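Can a Machine Tidy Your Jewelry Box Yet?
Feb 12, 2026

Small chores are having a moment in robotics, and I couldn't be happier about it. The team at Nivbridge has spent the winter on one of the smallest of all, sorting little things in and out of a divided plastic box.
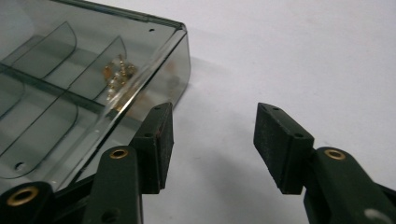
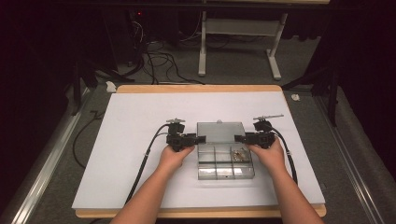

Laundry gets the headlines, but Tatiana Kováčik thinks sorting is the better test of whether a machine is ready for your bedroom dresser or the back counter of a store. She runs the household tasks program at Nivbridge, and her plan is to have people do the job first, with grippers in their hands, and let the software learn from what they did. It's a great thing to try at home with a pair of kitchen tongs! Put a chain in a box with see-through walls and curved dividers, all of it tinted see-through plastic, and you find out fast how much your fingertips do for you. Clear plastic is hard for cameras too, and a thin chain never lies the same way twice.

So are the machines there? Partly. The program, called Ivari, has logged 1377 tries since October and wants to reach 2000 before spring. In the latest round the robot arm put the right piece in the right compartment 67 percent of the time, and a single piece took it roughly 12 seconds. A person would be done before it got going. Still, last fall it couldn't manage the lid, so this is real progress and it's a lot of fun to follow.

"I'd let it sort my screws," Kováčik said. "I would not let it near my grandmother's necklace."

Shop-floor trials come next, with small hardware parts in place of jewelry. Two other groups, Onu and Wisari, are working on shelf stocking and dish racks, and we'll have more on both soon.

14 comments | 52 shares

Contact us | © 2026 All rights reserved | Back to top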